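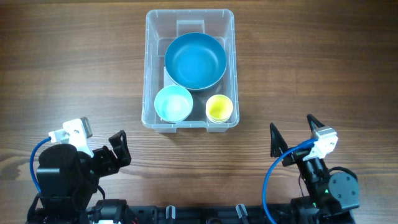

I'd like to settle the picnic crockery before the Nirnotmont weekend. My vote is for one clear plastic bin per family, like the one with the big blue bowl and the two smaller cups in it -- you can tell what's inside without unpacking the lot. Bins are 85 pence each if we order 15.

Socorro

On 10 January 2019, Nilton Henao wrote:
> Are we keeping the cardboard boxes for the bowls and cups?
> Two of mine have split.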